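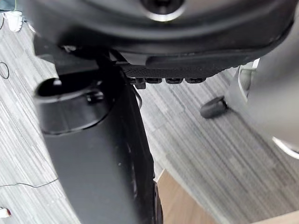 4.3 腕部相机视野检查与遮挡掩膜

本节适用于 Pimik 双臂采集平台的右腕相机。掩膜用于在训练前剔除夹爪本体所占像素，使策略网络不会把外壳轮廓当作任务线索。左腕相机的步骤相同，参数须另存，不得与右腕共用。

开始前确认：
手眼标定（4.2 节）已通过；
机械臂处于低速模式；
采集程序 Gravier 已关闭录制，只开预览。

步骤

1. 将右臂移至检查位姿，夹爪在地面物体上方，镜头朝下。地面有纹理时效果较好，条纹地毯即可，不必另铺标定布。

2. 打开预览，核对画面上缘。夹爪外壳底面应为一片深色弧形，几乎横贯画面。若外壳偏向一侧，返回 4.2 节检查相机支架。

3. 核对外壳下方的黑色菱形纹板。其下缘的四个带槽小凸片应全部可见。凸片是掩膜对齐的参考点，任何一个被线缆挡住时，先整理线缆再继续。

4. 核对右上角。该处的灰色模糊区域按近场遮挡处理，整块纳入掩膜，不做边缘细化。

5. 在 Gravier 中选择“静态掩膜”，让机械臂在 5 个位姿间切换，每个位姿采集 80 帧。程序保留各位姿间不变的像素，生成初始掩膜。

6. 将初始掩膜向外膨胀 2 个像素，保存为右腕配置。

7. 回到检查位姿，叠加显示掩膜。地面上的小件，例如黑色橡胶塞和细线，不得落入掩膜；黑色圆筒同样应保持未遮盖。

注意：圆筒与外壳颜色接近，按亮度阈值分割时容易连成一块。出现这种情况时不要调高阈值，改为增大位姿之间的平移量，重做第 5 步。

警告：切换位姿时，手不得进入两臂之间。需要挪动地面物体时，先按下急停。

结果判读

掩膜边界应连续，凸片轮廓清楚。若边界出现锯齿或断口，多为曝光自动调节所致，锁定曝光后重采。若橡胶塞一类的小件被误删，说明它在各位姿的画面中位移过小，按上述注意事项处理。

Suvberg 实验台上的对照试验由 Po-yen Fu 于 9 月完成。同一组抓取示教数据，分别以无掩膜、静态掩膜、静态掩膜加随机填充三种方式训练。更换夹爪外壳后，无掩膜策略的接近动作明显偏移；静态掩膜策略仍能对准目标，但在靠近深色物体时偶有停顿；加随机填充后停顿减少。因此默认配置启用随机填充，填充内容取自同批数据的背景块。该结论只在地面拾取任务上验证过，桌面装配任务尚无数据。

已知限制

掩膜不随夹爪开合更新。指部大幅移动的任务应改用 4.4 节的动态掩膜。更换纹板或重新走线后，原掩膜失效，须从第 1 步重做。

Wei 格式的旧数据集不含掩膜通道，导入时会按全画面有效处理，须先运行转换脚本补写。

本节修订：2025-10-31，Siu-ming Lau。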